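**Batness 78 floor paint**

Batness 78 is a one-part floor paint for concrete, brick and sound timber floors in garages, sheds, utility rooms and small workshops. It dries to a low sheen and comes in slate, stone and dark green. Shek make it in 5-litre tins, and each tin covers 30 square metres in one coat on smooth concrete. Brick and rough concrete take more.

Sweep the floor, then wash it with Tolik degreaser and rinse well. Oil stains need a second wash. Any old paint that flakes under a scraper has to come off. New concrete should be left for at least four weeks before painting. Sand glossy patches with 220 grit and vacuum up the dust.
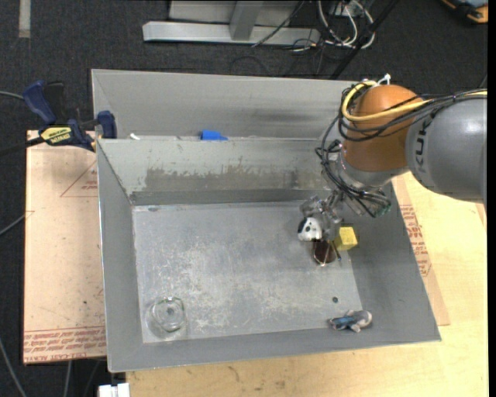
One customer with a double garage wrote in to say that two thin coats had lasted far better than the single thick one put down before, and asked whether the paint would take under car tyres. It will, but leave it seven days before you park on it – warm tyres can lift paint that is still soft.

Stir the tin to the bottom before use. Cut in the edges with a brush and use a medium-pile roller for the rest. Leave the first coat overnight. Don't paint below 8°C or when rain is getting in under the door.

For steps and ramps, stir in one 700 g bag of Dedov grip additive per tin. It goes in the top coat only and gives a slightly gritty finish. The additive is sold separately.

Clean brushes and rollers with white spirit. Store the tin upright with the lid pressed down, away from frost. Colours vary a little between batches – mix tins together before starting a large floor.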